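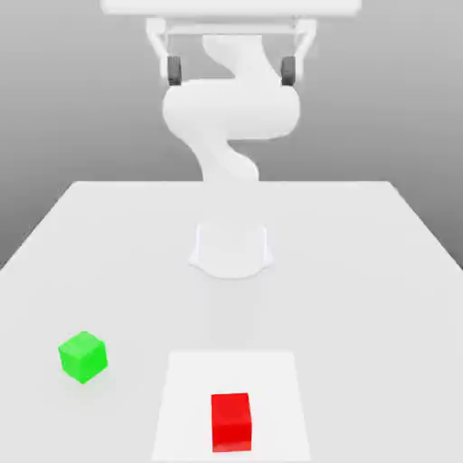 Print | E-mail

October, bindery bench notes

Vosetti ledger, 1886, quarter leather. Spine lining lifted in one sheet after 6 minutes under the poultice. Old glue is brown and brittle, comes off with the bone folder. Sewing sound except the last 3 sections, where the thread has gone at the kettle stitch. Will resew those onto the existing cords.

Wheat paste from the Dewan flour was lumpy again. Strained it twice and thinned it for the tissue repairs. Next batch, soak overnight first.

Page 1396 is misnumbered in the original hand. Left alone, noted on the job sheet.

Pressed at 4:30 between blotters. Change blotters in the morning. Still need a leather sample from Garkthorpe before paring anything.

Print | E-mail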